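Street lighting column inspection — pre-adoption checklist
Deltden estate road, Himer Lighting

Column door locks and seats fully. OK.
Cut-out fuse rating matches drawing. Column 3 differs, replace.

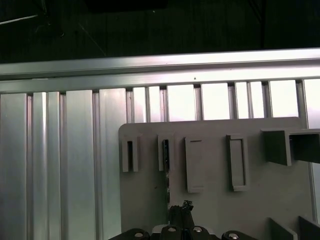
Reading time: 3 min

Earth bond tight at door and base. OK.
Base compartment free of water. Damp at Sarpong Close, recheck in July.
Lamp color 4,000 K throughout. OK.
Column ID plate legible from the sidewalk. Plate 94 missing — reorder from Clavow.
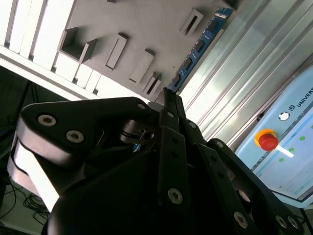
Who signs off a failed column after repair?
The inspector who recorded the defect, within 30 days of the repair.

Open items: fuse, plate, damp base.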